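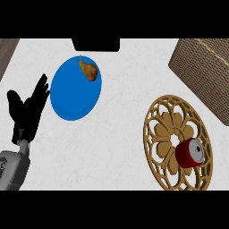
Sim demos all look the same to the policy. How many do I need?

Print this page | E-mail this to a friend

Posted by Bultus, 3rd September

I'm collecting teleop demos in simulation for a pick-and-place task: one robot hand, a plate, a trivet, a soda can, a cardboard box. I have 836 episodes. The policy does beautifully as long as the can is where I usually put it, and otherwise grabs air with great confidence. Do I keep collecting, or is something wrong with my data?

Åsmund Moen

How often do you move things between episodes? I'd bet you hit reset and get the same layout with a slight nudge. 836 copies of one demo is one demo with a storage bill.

Randomize object positions and rotation at every reset, including cans lying on their side. Swap the table texture too, because a policy will happily learn marble veins as landmarks. Then record 12 episodes, train a throwaway model, and see where it fails before you give up another weekend. Keep a few demos where you miss and recover. Mine were too tidy until January, and the hand had no idea what to do after a bad grasp.

Isaksson

more data

Sverre Ekström

What Åsmund said, plus check your operators. We had 2 people recording and one of them paused 5 seconds before every grasp to think. The policy learned to think too. Trim the idle frames at the start while you're in there.

E-mail this thread | Print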